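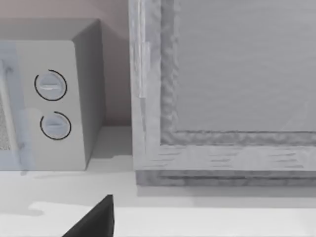

Compact microwave with two knobs, white countertop.

Ticket: Connection drops several times per day, Fivport router, Conport line
Status: Open, waiting for customer
Category: Home internet / wireless
Location: Prenuswood
Opened: 7 Jun 2020

Problem as reported by customer

Good morning. I am writing again about my internet connection, because the previous ticket was closed in March with the note "line is OK" and the problem came back the same week. I will try to write everything in order so that you do not have to ask me the same questions.

The connection stops several times per day. When it stops, the laptop still shows that it is connected to the wireless network, but no page opens. After a short time everything works again and I do not need to do anything. Sometimes the laptop disappears from the network completely and must join again. I work from home and I teach small groups by video, so even a short stop is a problem for me. The students hear half of a sentence and then I am gone.

Equipment: one Fivport router, received from Conport with the contract. It stands in the hallway, on top of the shoe cabinet. The laptop is used in the kitchen, because this is the only room with a door that closes. There is also a phone and a printer. The printer is almost always off.

What I already tried before opening this ticket:
Restart of the router, many times.
Reset of the router to factory settings, and entering all data again from the Conport letter.
Different power socket for the router.
Update of the wireless driver on the laptop.
Forgetting the network and joining it again.

None of this helped for longer than one day.

Reply from support

Thank you for the detailed description. We measured the line from our side and there are no errors on it. Please check whether there is a microwave, a cordless phone or a baby monitor near the place where the laptop is used. Please also tell us if the stops happen when the laptop is connected with a cable.

Customer

There is a microwave in the kitchen. I have no cordless phone and no baby monitor.

I made a test with the microwave as you asked. I put a cup of water in it and ran it while a continuous ping to the router was going in a window on the laptop. On the slower band the answer time became bad, at moments 1000 ms and a few answers did not come. When the oven finished, the values were normal again. I repeated it with the laptop on the faster band and there I saw no difference at all. The laptop is normally on the faster band, so I do not think that this is my problem. Also, the connection stops early in the morning and late in the evening, and at these hours I do not heat anything.

I do not have a long cable. I will buy one.

Customer

I bought a cable at Walczak (the electrical shop next to the post office) and connected the laptop directly to the router. I worked like this for two full days, sitting in the hallway on a kitchen chair. In this time there was no stop. The phone, which stayed on wireless, lost the connection on both days, and the laptop next to it continued without any problem.

From this I understand that the line is good and that the fault is in the wireless part. I am sorry that I doubted your line measurement.

Reply from support

Thank you, this is very useful. Please open the settings page of the router, go to System, then Event log, and copy here the lines from the time of a stop. Please also tell us which channel is shown for the faster band.

Customer

The channel is set to "Auto" and at the moment it shows 56.

The log was difficult to read because the clock of the router was wrong. It was set to another time zone, and I looked first at the wrong lines. I corrected this and waited for the next stop. These are the lines:

Radar signal detected on channel 56
Faster band stopped
Channel change started
Checking channel, please wait
Faster band started

I looked further back and the same group of lines repeats every day, sometimes in the morning and sometimes at night. I compared it with my paper notes, where I write down each stop. For the days after I corrected the clock, the times agree, except for one stop that I have in my notes and that is not in the log. It is possible that I wrote this one down wrong.

I have a question. What radar? I live in a normal street with apartment houses.

Reply from support

Some channels of the faster band are shared with weather radar and similar systems. When the router hears a signal that looks like radar, it must leave the channel, and it has to listen for a while on some of the other channels before it may use them. During this time devices lose the faster band. The signal does not have to be a real radar, routers sometimes make a mistake with other signals.

Please change the following:
1. Open Wireless, then Faster band, then Channel.
2. Change "Auto" to one of the lowest four channels in the list.
3. Turn off "Join both bands under one name".
4. Save, and wait until the light on the front is steady.

Customer

I did all steps. For step 3 I want to add something for other people who read this: the menu has this option in a different place if the router is in the simple view. You must switch to the full view first, with the small link at the bottom of the page. I searched for it for some 30 minutes.

After saving, the router showed the new channel and the laptop connected to it. I gave the slower band its own name and I left only the printer there.

Customer

Update after the weekend. No line about radar in the log, and no stop on the laptop. Yesterday I taught two groups one after the other and the video was good the whole time.

One thing is a little worse - in the far corner of the kitchen, behind the door, the speed is lower than before. It is enough for video, but downloads take longer. Is it because of the lower channel, or because of the position of the router? I can move the router higher, there is a shelf above the cabinet, but then the cable from the wall is too short.

I also ask you to keep the ticket open for some days more. The last one was closed too early.

Reply from support

The ticket stays open. The lower channels can be limited to less power on this model, so a small loss of speed at the far end is possible. Please try the shelf. We are sending a longer line cable by mail, free of charge. Please write here when it arrives and copy the signal value from the Wireless page, once from the cabinet and once from the shelf.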